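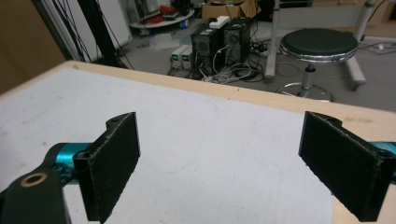
白色桌面上蹭出来的灰印子用什么擦?

先拿温水加一滴洗洁精,软布打圈擦,擦不动再上小苏打糊,敷两分钟抹掉。

阅读时间:2分钟

书房那张白桌子用了三年,靠手肘的地方灰蒙蒙一片,酒精湿巾擦过,颜色淡了点,面积倒大了一圈。网上有人推荐魔术擦,有人说用了魔术擦桌子就毁了,两派都很激动,我夹在中间不敢动手。另外还有一道圆珠笔印,我家孩子的早期作品,能不能一起收拾掉?

Gervasio Carrasco
魔术擦说白了就是很细的砂纸,哑光面擦多了会发亮,到时候你得把整张桌子都擦亮才看不出来。实在要用,沾水,轻轻带过,先在桌角背面试一块。圆珠笔印用棉签蘸酒精,从外往里一点点滚,别来回抹,一抹就成了水彩。你说面积大了一圈,多半是湿巾没换面,脏东西搬了个家。擦完记得用清水再过一遍,洗洁精留在上面更招灰。

山脚下的老秦
花39块买过一瓶叫Zasero的清洁膏,味道像游泳池,效果跟牙膏差不多。后来真换成牙膏了,效果也跟牙膏差不多。深的印子没擦掉,浅的掉了。膏体钻进桌边缝里,我用牙签挑了一晚上。

豆沙不甜
铺张桌垫。我那张115块,铺上以后再没想过这件事,一月份掀开看了一眼,又盖回去了。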